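Plemadholm dining table, two months in

I have wanted a pale table since we moved, and after two months of breakfasts, homework and one very loud birthday dinner I can say I love this thing. It's the Plemadholm from Grulterik, the smaller size, and I paid 392 for it at their Tranau store (delivery was extra, grr).

Putting it together took two of us most of an evening. The legs bolt on with 7 long screws and a bracket, and the booklet has you flip the top before you've tightened everything, so ignore that page and tighten first! My sister-in-law Jyoti Kaushik has the Diekmann version with the drawer and hers was much fussier.

What sold me was the top. In the store it looked a bit plain, but at home by the window the grain really shows up, fine straight lines and then those big looping arches. I keep running my hand over it.

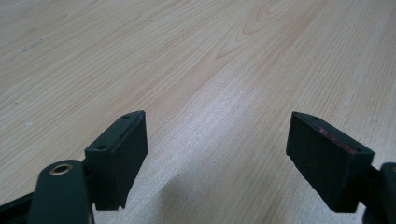 The grain on the tabletop, with light bouncing off it.

It does show marks. Pale scuffs don't jump out at you on wood this light, but coffee rings do, and I've become a coaster person. A damp cloth and a drop of dish soap has handled everything so far, even turmeric, which I was sure would be the end of it.

Gripes: the apron is low, so chairs with tall arms won't tuck under, and one foot needed a felt pad before it stopped rocking on our old floor. I'd still buy it again tomorrow. The matching bench comes back in stock in October and I've already measured for it.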